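Kestar K9 Laptop Review
Reviewed by Kenna Buchanan
2019-09-12

Kestar sells the K9 in two configurations. The one tested is the lower of the pair, with a quad-core processor, 8 GB of memory and a 256 GB solid state drive, priced at $1,005. The upper model doubles both memory and storage. The chassis, screen, keyboard and battery are the same on both, so most of what follows applies to either. Dindina, the distributor, supplied the unit on a loan and has it back.

Build

The lid and base are aluminum and the bottom panel is plastic. There is slight flex in the keyboard deck above the number row if pressed hard, none in normal typing. The hinge opens to 135 degrees and holds the lid steady on a train table. It can't be opened one-handed; the base lifts with the lid until the screen is past halfway.

Ports on the left are power, HDMI, one USB-A and one USB-C. On the right are a second USB-A, a headphone jack and a full-size SD slot. The USB-C port carries data and video but will not charge the laptop. At this price that is a fault. The barrel plug on the supplied adapter is straight and sticks out far enough to catch on things.

Screen

14 inches, 1920 x 1080, matte. Brightness measured 369 nits at the center at full setting and fell off slightly in the lower left corner. Color out of the box is on the cool side. Calibration brought it close to neutral, and the profile survived a driver update. Viewing angles are fine from the sides and a little weak from above.

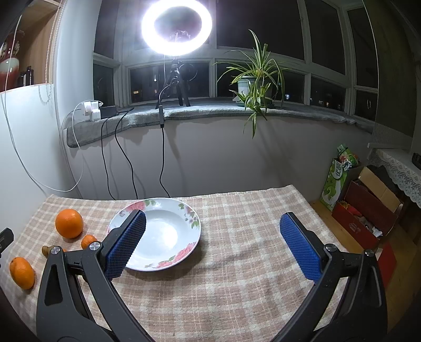
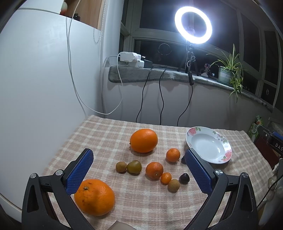

Vol. 9, Issue 2

Keyboard and touchpad

Key travel is moderate and the action is firm. The layout is standard except for the right Shift key, shortened to make room for a full-size Up arrow. Octavio Sotelo, who edits our desktop coverage, typed on it for a day and hit the arrow by mistake often enough to remap it. The backlight has two levels and turns off after 30 seconds on battery. The timeout can be changed only in the firmware setup.

The touchpad is glass and tracks well. Its click is loud. Tap-to-click is off by default.

Performance

For office work, a browser with many tabs and light photo editing, the K9 does not feel slow. In our video export test it held full clock speed for the first four minutes, then dropped by a fifth and stayed there. The drop follows temperature: the underside near the rear vent reached 44 C. The fan is quiet under light load and has a faint whine at top speed.

The memory is soldered. The drive is a standard M.2 part behind eight Torx screws, and swapping it took ten minutes, including the time spent finding the clip near the SD slot that holds the panel down. Cloning the old drive first caused no trouble.

Battery

With the screen at 150 nits and wireless on, our web loop ran for 7 hours 48 minutes. Video playback from the drive ran for 9 hours 20 minutes. A full charge with the machine asleep took 2 hours 5 minutes. Standby drain overnight was 3 percent.

Software

The preinstalled software is limited to a Kestar utility for fan profiles and updates, plus a trial antivirus package that can be removed in the usual way. The utility's "Quiet" profile caps processor power and lowered the export score by a third. "Balanced" is the right setting for most people.

Verdict

The K9 is a competent machine with a good screen and a serviceable drive. Buyers who will keep it for several years should pay for the upper model, given the soldered memory. Anyone who already carries a USB-C charger for other gear should look elsewhere.

Score: 7/10

Pros: bright matte screen, SD slot, replaceable drive
Cons: no USB-C charging, short right Shift key, throttles under long loads

Filed under: Laptops, Kestar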